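Speaker notes - "A place for the trowel"
Allotment society winter talk, the long version with the tea break taken out

Right, hello, and thank you for having me on a screen again. Wait for people to mute. Say the bit about the kettle if anyone is still fiddling with their sound.

I'm going to talk about tools and where we put them down. I know, I know, you were hoping for dahlias! But I lost a trowel in my own compost heap for a whole winter, and when I got it back I decided I'd had enough of hunting for things. So this is what I've been doing with tape, a basket and one clear table.

(Next slide, then give the date so it makes sense on the recording.)
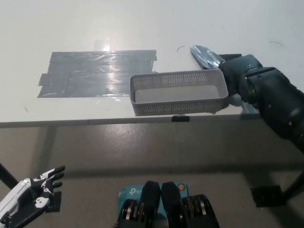

Sanham, 2 February 2021

The idea is dead simple. Every thing you use gets a patch of its own, and the patch is marked so plainly that you can't kid yourself. Duct tape is my favourite for this. You lay it in strips, each one overlapping the last a bit, and you don't fuss over the ends. Mine always come out ragged and I've stopped caring. A wrinkle or two does no harm either - you're marking a spot, you're not papering the front room.

Ask: who has a potting bench they can see the top of? (Pause. There will be laughter, or there will be silence because everyone is muted.)

I started at the Plirulov plots, where we share a shed between 46 of us, and if you've ever shared a shed you'll know what I mean when I say the hand tools wander. Big things are fine. You don't misplace a wheelbarrow. It's the small stuff, the trowels and dibbers and the good snips, and it all ends up at the bottom of one bucket with the wet gloves on top.

Tell the story of the bucket here if there's time. Skip it if we started late.

So, rule one, shallow beats deep. A shallow basket with holes in the sides is the best thing I own for seed packets and labels. Dry soil drops through if the holes are big enough, you can see the floor of it from where you're standing, and it's light enough to pick up with one hand. I keep a deep one for string and I regret it every single time. 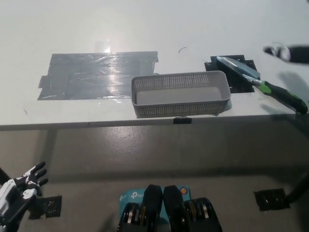 Rule two is about who the marks are for. I used to think I was doing it for the newer members, and then I caught myself standing in the shed with a fork in my hand, no idea where it went, in a place I'd tidied myself the week before! The marks are for whoever is tired and wants to go home. That's usually me.

(Drink some water. Check the chat.)

Somebody will ask about painted outlines. They look lovely and we did try them at Memcombe, on a board by the door. Trouble is, you buy a different pair of shears and the outline is wrong for ever after. Tape peels off. I got through 6 rolls last year across the two sheds, and that includes the bits I stuck to myself.

Somebody will also ask about cost. Plot holders at Shao Lane put their whole shed in order for 98 pounds, shelves and hooks included, and I thought that was very good going. You can do a single bench for the price of a roll and a basket.

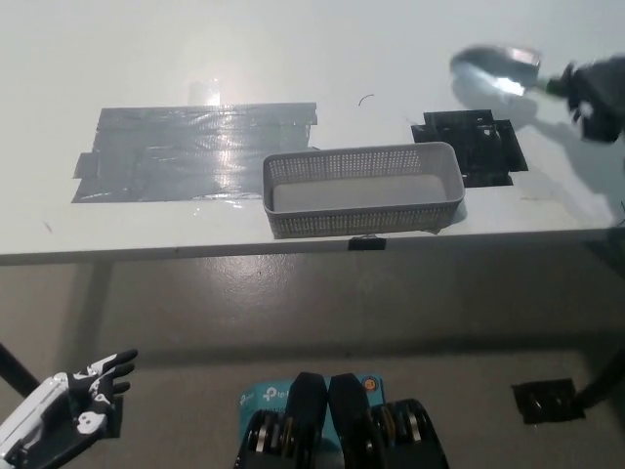 Colour is the last thing, and I get a bit carried away, so stop me. I like two colours of tape at most. Any more and people need a key, and a key is one more bit of paper to go soggy. Grey for the big patch and black for the small square is plenty, as on the table there, with the basket sitting over one end of the grey. And look at the green handle on that scoop - bright handles are a gift. If yours are brown wood, put a band of something loud round them before the spring, and you'll thank yourself when one goes down in the long grass.

Homework, if they'll take it. Clear one surface in February. Just the one. Put down a patch for the tool you lose most often and see how you get on with it for a month.

Questions. If it goes quiet, ask what they've found at the bottom of their own buckets. Mention that the seed swap list is up to 3135 packets and still wants sorting, and that offers of help can go in the chat before we all log off.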